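Corrugated box

From the Plurkero Wiki of Everyday Things, packaging section

A corrugated box is a shipping container made from corrugated board, the brown wavy-in-the-middle stuff most of us call cardboard. Paper people will wince at that, as I found out when I started on this article. To them "cardboard" is a loose word for any stiff paper, including cereal boxes (which have no waves in them at all). I use both words below and I'm not sorry.

What it's made of

The board has at least two parts. There's a flat sheet called the liner, and there's a wavy sheet called the medium, and the two are glued together along the tips of the waves. Put a liner on both sides and you get single-wall board, the kind your shoes and books come in. Add another layer of waves and another liner and it's double-wall, good for heavy things. Triple-wall exists too, and I've only met it once, around a bathtub!

The waves themselves are called flutes, and they come in lettered sizes. You'd think the letters would run from big to small, but they follow the order in which the sizes caught on: A is tall, B is short, C sits between the two, and E is thinner than any of them. C is the everyday one for shipping. E is thin enough to print on nicely, so it turns up in mailers and small retail boxes. There are finer ones after that and I can never keep them straight.

The glue is mostly starch, often from corn. I love this fact more than I should.

History

Pleated paper was around in the middle of the 1800s as a liner for tall hats, to keep them stiff and let a bit of air in. Wrapping things in it came later, in the 1870s, when somebody saw that it was a decent cushion for glass bottles and lamp chimneys. At first it had one liner, so it could be rolled around whatever needed it. The second liner followed, and with it a board that would stand up on its own. Railroads were slow to accept paper boxes for freight and wooden crates hung on for decades.

My own corner of this history is the old box works in Dinsa, which opened with a single corrugating line and 13 people on the floor. The Lurnska company bought it and ran it until the building got too small. At its busiest the place had 257 workers, and the town library still keeps a shelf of its sample books, with every flute size glued to a page and labeled in pencil. Go and ask for them if you're ever passing through, they're lovely.

Common styles

The regular slotted container is the one you're picturing. Four flaps on top, four on the bottom, the long ones meeting in the middle, one strip of tape and you're done. It wastes very little board, and it ships flat, so a truck can carry a huge number of them.

A full overlap box has long flaps that cover each other completely, which makes the bottom a lot tougher. Telescope boxes have a separate lid that slides down over the base (framed pictures, wedding dresses). Then there are die-cut boxes, stamped out in fancier shapes with tabs and slots, and these often close without any tape. A lot of mail-order packaging is die-cut now, and some of it is a joy to fold.

Flat boxes are their own little family. One-piece folders and bookfolds wrap around something thin, and the tricky part is always the corners, where a drop does the most harm.
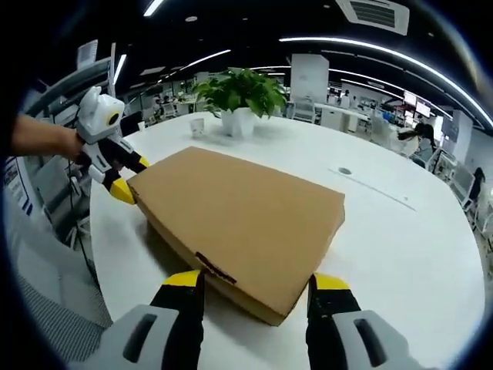
Corners are where I'd spend the money, wrote one reader after an earlier version of this article went up, adding that a long flat parcel nearly always lands on one of its ends and that a folded pad of scrap board at each end had saved more prints and mirrors than any amount of bubble wrap down the middle. I tried it on a mirror going to Taka. It got there in one piece, so I've put the tip in.

Strength

Two tests come up again and again. The older one is the burst test, where a rubber diaphragm pushes against the board until it pops. The other is the edge crush test: you stand a small piece on edge and squeeze. Edge crush tells you more about stacking, and stacking is what most boxes spend their lives doing. In the United States you'll often find one of these results in the round stamp on a bottom flap, along with the name of whoever made the box.

Most of a box's stacking strength is in its corners and walls, and hardly any of it comes from the top. That's why a half-empty box caves in under a full one even when the board is perfectly good. Humidity is the big enemy. Damp board goes soft, and a stack that was fine in March can be leaning like a drunk by July. Flutes should run up and down in the walls for the same reason that you stand a straw on end to see how much it'll hold. Turn the box on its side and you've thrown a lot of that away.

Lurnska's old catalog in the library lists 400 stock sizes and says the works could turn out 4000 boxes in a shift. I haven't found a second source for that, so treat it as catalog talk.

Boxes inside boxes

Packaging folks talk about primary, secondary and tertiary packaging. Primary touches the product. Secondary holds the primary, or groups several of them, and it usually carries the printing and the barcode. Tertiary is the shipping layer, the plain brown part that takes the knocks. In real life the lines get blurry (is the mailer your phone case came in secondary or tertiary? I've seen it argued both ways).
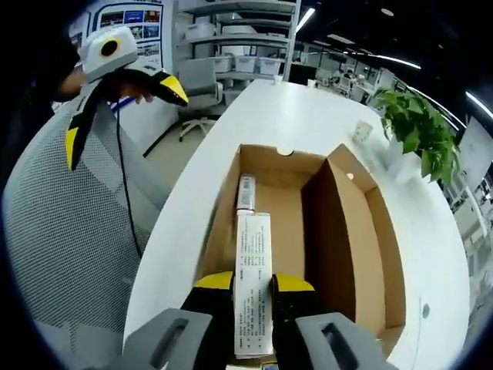 White box standing inside an open brown outer box.

Dividers are the unsung part of all this. A single folded flap or strip of board can split a box into cells, and slotted strips that cross each other give you the egg-crate pattern used for wine and jars. They keep the contents from knocking together and they also help hold up the lid.

Reuse and recycling

Corrugated board recycles very well. It gets pulped in water, the tape and staples are screened out, and the fibers go back into new liner or medium. The fibers get a bit shorter each time around, so mills blend in fresh ones. Grease is a problem, and so is wax coating. A bit of paper label is fine.

Before any of that, though, please use the box again! Cross out the old barcodes, check that the corners are still crisp, and put new tape on the bottom seam even if the old strip looks okay.

See also: Paperboard, Packing tape, Egg carton, Hat box, Dinsa box works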